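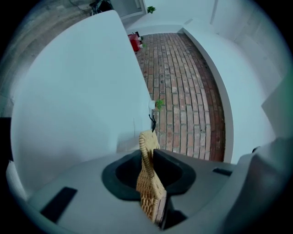
Compte rendu de visite : le tiers-lieu Jitier et son atelier de vannerie, commune d'Ukeck

Visite effectuée le 13 octobre 2026 dans le cadre du programme Kanaujia, consacré aux initiatives locales de reprise d'activité en zone peu dense.

1. Contexte territorial

Ukeck compte 3663 habitants, répartis entre un bourg-centre et plusieurs hameaux. La commune a perdu l'essentiel de son emploi industriel avec la fermeture de la conserverie, dont les bâtiments sont restés sans affectation pendant une longue période. Le dernier commerce alimentaire du bourg a fermé ensuite. La desserte par autocar est limitée aux horaires scolaires, et le bassin d'emploi le plus proche n'est accessible qu'en voiture.

Jitier occupe une partie de l'ancienne conserverie, soit 800 m² sur un seul niveau. Le reste du site appartient toujours à un propriétaire privé et n'était pas compris dans la visite. La structure est constituée en société coopérative d'intérêt collectif. La commune détient une part du capital, le solde étant réparti entre salariés, usagers et associations. Ce montage a été préféré à la régie municipale pour permettre la vente de prestations en dehors du territoire communal.

2. Organisation du site

Le bâtiment est divisé en quatre unités : un atelier de vannerie, une cuisine partagée, une salle de formation et un bureau d'accueil administratif. Les cloisons sont démontables, à l'exception de celles de la cuisine, soumises aux règles d'hygiène et raccordées à une extraction séparée.

L'entrée se fait par l'ancien quai de chargement. Une rampe a été ajoutée côté parking. La signalétique intérieure est réduite et plusieurs visiteurs du groupe ont cherché la salle de formation, qui n'est desservie que par le couloir de la cuisine. Ce point a été relevé lors de l'échange final ; le déplacement de la porte est inscrit au programme de travaux, sans échéance arrêtée.

Le chauffage est assuré par une chaudière à granulés installée au moment de la reprise. L'isolation de la toiture n'a été réalisée que sur la moitié est. L'atelier, situé à l'ouest, est donc peu utilisé au cœur de l'hiver, ce qui pèse sur le calendrier de production.

3. L'atelier de vannerie

L'activité de vannerie n'a pas été choisie à partir d'une étude de marché. Une oseraie subsistait en bordure de rivière et un petit nombre d'habitants âgés pratiquaient encore le tressage pour leur propre usage. Le projet a consisté à relier cette ressource à un dispositif d'insertion déjà financé.

L'atelier emploie 6 personnes en contrat d'insertion, encadrées par une monitrice technique. Les contrats sont renouvelables dans la limite fixée par la convention. La production se partage entre des articles courants (corbeilles, paniers à bois, mannes) et des commandes de collectivités, notamment des bordures tressées pour les espaces verts. Les secondes assurent la plus grande part du chiffre d'affaires, les premiers servant surtout de support d'apprentissage.

Trois difficultés ont été exposées :
- le séchage et le stockage de l'osier occupent une surface sans rapport avec celle du poste de travail ;
- la coupe se concentre sur l'hiver, période où l'atelier est le moins chauffé ;
- les compétences acquises ne correspondent à aucun titre professionnel proposé dans le département.

Sur ce dernier point, l'équipe a mis en place un livret de compétences transversales : lecture d'un gabarit, préparation d'un poste, tenue d'un délai. Ce livret est remis aux employeurs lors des périodes d'immersion. Son effet sur les embauches n'est pas mesuré à ce jour.

4. La cuisine partagée et la plateforme Zudance

La cuisine est louée à la demi-journée à des producteurs et à des associations. Les réservations passent par Zudance, outil développé en interne puis mis à disposition d'autres communes. Il gère le planning, la facturation et le suivi des nettoyages. Le code est ouvert, mais la documentation d'installation reste incomplète et aucune des communes présentes n'avait pu le déployer sans assistance.

L'usage est inégal. Les créneaux du matin sont saturés, ceux de fin de journée restent vacants. Une modulation tarifaire a été testée puis abandonnée, les utilisateurs étant contraints par les heures de livraison et non par le prix. Jitier étudie désormais l'ouverture du soir à des ateliers d'habitants, ce qui suppose de revoir le contrat d'assurance.

5. Modèle économique et gouvernance

Les subventions couvrent encore plus de la moitié des charges. L'aide au démarrage prend fin en mars et la cuisine devra alors équilibrer seule ses dépenses d'énergie. Deux scénarios ont été présentés : une hausse uniforme des tarifs de 20 %, ou la sous-location de la salle de formation à un organisme extérieur. Le second a la préférence de la commune - il suppose toutefois de maintenir un accès libre à l'accueil administratif, qui partage les mêmes sanitaires.

L'assemblée des sociétaires se réunit deux fois par an. Le collège des usagers est le moins assidu. Les personnes en insertion peuvent devenir sociétaires pendant leur contrat, mais perdent en pratique le contact avec la coopérative une fois celui-ci terminé.

6. Observations

La reproductibilité du dispositif paraît limitée. Il repose sur un foncier disponible à bas coût, une ressource végétale locale et une convention d'insertion antérieure au projet. Le mode de portage juridique et l'outil de réservation sont en revanche transposables, sous réserve de documentation.

Documents demandés à l'issue de la visite : statuts de la coopérative, modèle de livret de compétences, grille tarifaire de la cuisine, relevés de consommation de la chaudière. Les trois premiers ont été transmis. Les relevés seront joints à la prochaine version du présent compte rendu.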